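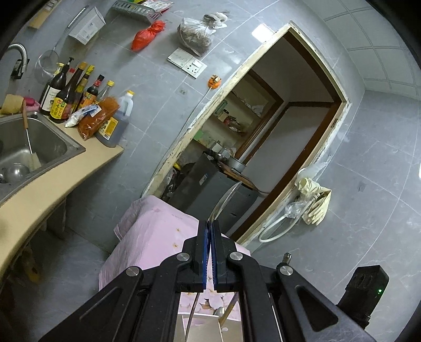 Home Kitchens and Small Food Businesses
Notes for unit 3, updated 5/21/21

Okay, so last time we got through the history part and I promised you we'd get to costs. Grab your worksheet from the December packet (the old one is fine, the questions are the same).

Start with the big idea: a kitchen that feeds a family and a kitchen that feeds customers are two different animals, even when they're the same room! The stove doesn't care who's eating. Your bookkeeping does.

Fixed costs are the ones you pay whether you sell a single jar or not. Permit, insurance, the monthly fee for a stall. Variable costs go up with every jar: fruit, sugar, lids, labels. I mix people up every year by asking where electricity goes, and the answer is that it's a bit of both, so pick a method and stick with it all year long.

Our case for this unit is Siriwan, a small chutney and pickle business run out of a home kitchen in Clatimton. In its first year it sold 1302 jars. Second year, 3373. Sounds wonderful, right? But look at what happened to the owner's time. She was still cooking in the same size pot, so more jars just meant more evenings at the stove, and she hadn't put a dollar value on any of those evenings. Once she paid herself a normal wage on paper, the profit for year two came out to $668. For the whole year! I love this case because I made exactly the same mistake with my own bread stand, back before I taught anything to anybody.

Things to work out before we meet again:

Where would you put the owner's wages, fixed or variable? Be ready to argue it.

The shop in Multach wants a lower price per jar for a bigger order. What do you need to know before saying yes?

Would renting hours in a shared kitchen help her, or just move the problem?

The reading is the Clesora chapter on pricing, first half only. Skip the part on export rules, it's out of date and I haven't found a good replacement yet. Bring a calculator (your phone is fine) and one price tag from something homemade you bought or sold.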